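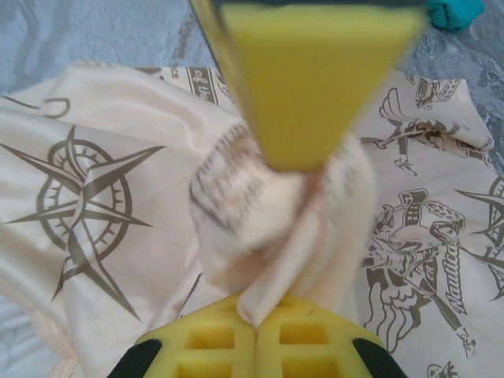 Does a team have to write its own control code to enter the folding challenge? Only for the placement and folding steps; the pick step may use the starter code that the club hands out, as long as the team says so on its entry sheet.

That question came up three times before the meeting, so it goes at the top of the minutes.

# Faltmont Robotics Club -- Minutes, 2022-07-03

Held in the upstairs workroom at Widby Hall. Quorum met. The minutes of the last meeting were accepted with one correction: the spare power supply belongs to the club and not to the Gerow team.

## 1. Folding challenge, state of the work

The three student teams (Madigan, Gerow and the first-year team) each gave a short report.

**Madigan team.** They are still working on the pick. Their current approach is to close on the cloth near the middle of the garment, lift a little, and then look for a corner. Flat, thick items are going well. T-shirts are harder, and the team thinks the trouble is in how the gathered part of the cloth is read once the gripper has closed on it. They asked to keep using T-shirts anyway, as the final will be run on T-shirts. Agreed.

They also raised the matter of printed shirts. Their corner finder was tuned on plain cloth and takes dark printed lines for hems. There was a long discussion. One view was that the final should use plain shirts only. The other was that people own printed shirts and a folding robot ought to cope with them. Vote taken: printed shirts stay in. The exact shirts used in the final will not be shown to any team beforehand.

**Gerow team.** They have 300 recorded practice folds and have started sorting them into good, bad and unclear. The unclear pile is larger than expected. The team asked for a written rule on what counts as a finished fold. See item 2.

**First-year team.** They have the arm moving to fixed points and have not tried cloth yet. They plan to begin with a hand towel. The Madigan team offered one session of help with gripper settings, and the offer was accepted.

## 2. Scoring

The draft scoring sheet was read out and changed as follows.

- A fold is finished when the gripper has let go and the arm is back at its rest position. Anything the cloth does after that does not count for or against the team.
- Sleeves must be inside the outline of the folded shirt. A sleeve showing by less than the width of the ruler is allowed.
- Each team gets 9 minutes on the table, including setup. The clock does not stop for restarts.
- Touching the cloth by hand during a run ends that run. Touching the arm for a safety stop does not, but the team loses the time.
- Two judges score each run separately and the scores are averaged. Judges may not be members of a competing team.

A proposal to give bonus points for speed was put off. Several members felt it would push teams to move the arm faster than the room is set up for -- the table is closer to the walkway than it was last year. To be looked at again after the first practice round.

## 3. Work surface

There is no agreement yet on what the final will be run on. Bare tabletop lets the cloth slide. A blanket holds the shirt in place but can bunch up when the gripper presses down. The Gerow team prefers the bare table, the Madigan team prefers a blanket, and the first-year team has no preference.

Decided: each team will do at least seven runs on both surfaces and bring the results to the next meeting. If the results are close, the blanket will be used.

## 4. Gripper pads

Foam pads wear at the tips first. Members are asked to check them before a session and write down any tears in the logbook. Please do not trim pads with scissors to even them up. Once the two sides no longer match, thin cloth slips out and the practice runs are no use for comparison.

Replacement pads are kept in the second drawer. Take a pair, note it in the logbook, and put the old pair in the tray for the first-year team, who would like to cut some open to see how they are built.

## 5. Money

The club has $615 left in the project account. Expected costs before the final:

| Item | Status |
|---|---|
| Replacement pads | approved |
| Second emergency stop button | approved |
| T-shirts for judging | approved, secondhand where possible |
| New lamp for the work table | not approved, ask again next meeting |

On the lamp: the Madigan team pointed out that shadows in the creases change a good deal between afternoon and evening sessions and that this upsets their vision code. The reply was that the old lamp from storage should be tried first.

## 6. Room and hours

The workroom is open to teams at the usual times through the summer. The arm must be powered off at the wall when the last person leaves. Twice last month it was left in standby.

Laundry brought in for practice should be clean and should go home again at the end of the session. The shelf by the window is full, and anything still on it at the next meeting will be treated as club stock.

## 7. Action items

- Madigan team: try the corner finder on printed cloth with the print masked out; report results. Also fetch the old lamp and test it.
- Gerow team: re-sort the practice folds using the new definition of a finished fold.
- First-year team: first towel runs, video or written notes, either is fine.
- All teams: surface comparison, both surfaces, results on one sheet.
- Secretary: send out the corrected scoring sheet and add the question about starter code to it.

## 8. Other business

A member asked if the challenge could be repeated in January with trousers. Interest was fair -- four in favor, the rest undecided. Left open until the T-shirt final is over.

Meeting closed. The next meeting will be in the same room, with the surface results as the first item.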